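Evening Upholstery and Curtain-Making Assistant, Pamdale Workshops

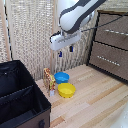
Vacancies: Part-time

Posted Jun 22, 2023

Bhatia Furnishings is looking for a part-time assistant to join the soft furnishings team at our Pamdale workshop. We make curtains, blinds and loose covers to order, and re-cover chairs and small sofas for homes and guest houses. The post starts in September and is for a fixed term of one year, with the chance of a longer contract.

The work

You will measure and cut fabric, match patterns across widths, sew headings and hems, and help prepare frames for re-covering. You will also pack finished orders and keep the fabric store in order. Every 3 weeks you will go out with the fitter to the Vollumier estate, where we look after the curtains in the holiday lets. Some lifting is involved, as full rolls are heavy.

What we ask for

You should be able to use a domestic or industrial sewing machine and work from a written cutting sheet. Experience with coarse or loosely woven cloth is useful but we will train the right person. A driving licence is not needed. Applicants must be 18 or over.

Hours and pay

Three evenings a week, 5 pm to 9 pm. Pay is 1,598 a month before tax, with paid holiday in proportion to hours worked. There is a staff discount on fabric and trimmings, remnants included. Parking is free behind the Gotance building after 4.30 pm.

How to apply

Send a CV and a short letter telling us what you have made or repaired. Letters should be no longer than 2,000 characters. Photos of your work are welcome, printed or by email. Applications may also be handed in at the trade counter during opening hours. Shortlisted applicants will be asked to spend a paid hour at the workshop, hemming a sample and cutting one panel to size. Please tell us in your letter which evenings you cannot work.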